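Kokton's grippers are learning the shelf work, and the shelf crew has questions

By 6:30 on Monday morning the test kitchen line at Distby was already behind. The company packs and ships home goods out of a long, low building near the rail spur, and one corner of it has been given over since September to a trial that management calls Sevent. The idea, as the posters by the time clock put it, is to "take the strain out of handling." Seventeen people on the kitchenware side have been asked to spend part of each shift working with hand-held grippers in place of their hands.

They pick up a container, they move it, they put it down. The grippers record how it was done. Later on, the company supplying the tools, Kokton, wants to use those recordings to teach a robot arm the same moves. What happens to the 17 after that is the part where the posters go quiet.

The goods in question are ordinary: food-storage containers, mostly, with some pans and small boxes mixed in. A glass container is a fair test for any machine. It is clear, it is smooth, and the lid and the body don't offer the same grip. A person on the line deals with all of this without thinking. The gripper has two fingers that open and close, and the person holding it has to think about it a great deal.
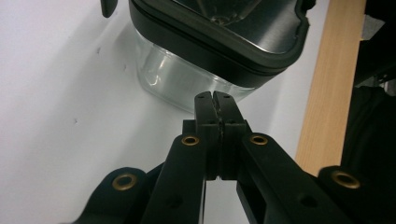
The fingers of a Kokton gripper just under a glass container with a black-rimmed lid, at the Sevent trial.

Amparo Garrido has worked the kitchenware shelves for more than five years and is one of the people in the trial. She is polite about the tool and not much more than that.

"With my hand I know when the glass is going to slide," she said on her break. "With this I have to watch for it. So I go slow, and then somebody tells me the numbers are slow."

The numbers are a sore point. Distby set a target of 70 recorded picks per person per session. According to a sheet pinned up near the break room, the crew logged 1108 usable ones between them in the first stretch of the trial. A pick is thrown out if the worker hesitates too long, touches the item with a bare hand or starts over. Garrido said she had stopped asking why hers were rejected, as the answer came back from Kokton days later and in language she didn't find helpful.

Management has a different view of the sheet. In a written reply to questions, Distby called the early results "encouraging" and said no jobs were being cut as part of Sevent. It did not say what would happen once the trial was over. Asked whether the people making the recordings would be paid anything beyond their hourly rate, the company said that participation was "part of normal duties." Asked whether a worker could say no, it said it was "not aware of anyone wishing to."

That last line got a laugh on the floor. Two of the crew, who didn't want their names used, said they had asked to be moved back to regular packing and were told to wait for the next schedule. One of them has been waiting three weeks.

None of this makes the thing a fraud. The work on the kitchenware side is hard on wrists and shoulders, and anyone who has lifted glass for a full shift will tell you so. If a machine could take the worst of it, plenty of people in the building would be happy to step aside and do something else. The trouble is with the "something else." Distby has mentioned new roles in "supervision and quality," but there is no list of them, no pay grade, and no word on how many there would be. The crew was told in the first meeting that details would follow. They have been following for some time now.

There is also the matter of whether it will work. Kokton's sales material talks about human-level handling. What I watched was a good deal more modest, and it was people doing the handling. The tool itself is plain enough, molded plastic with brass eyelets at the joints and a strip of rough dark padding on the inside of each finger. The padding is the business end, the part that has to hold on to glass, and it was the part the crew complained about most. They say it wears, and that a worn pad changes how hard you need to squeeze. If that's right, a robot trained on a fresh pad may be in for a surprise when it gets an old one. 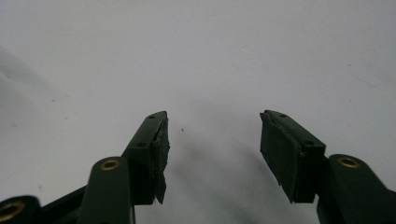
Kokton says replacement pads are included in the contract and that some variation in wear is "useful for training." Maybe so. It is also cheaper than changing them, and I could not get a straight answer on how often a pad is supposed to be swapped out. The crew's guess was whenever somebody complains twice.

A similar trial ran last year at Villca, a smaller packing outfit across the county. It was announced with a lunch and ended with an email. People who worked there say the arm that came out of it handled boxes fairly well and glass badly, and that it was parked after a few months. By then two of the older packers had taken the buyout. They weren't replaced, and the remaining crew now covers the same shelves with fewer hands. Villca did not respond to a request for comment.

Distby says its own trial is "not comparable." It may turn out that way - the tools are newer and there are more people making recordings. But the question the Villca crew raised is the one being asked here, and it has little to do with how good the gripper is. They wanted to know who gets the benefit if it works and who carries the cost if it doesn't.

Garrido would like that in writing. She has asked her supervisor twice and has offered to type it up herself. She isn't against robots, she said, and she has no plans to quit the trial, partly because the sessions count toward her hours and she needs the hours.

"They say I'm teaching it," she said. "Okay. Teachers get paid."

The next staff meeting on Sevent is set for 2 p.m. Monday in the upstairs room. The agenda sent to employees has one item on it, a progress update from Kokton. Questions are to be submitted ahead of time.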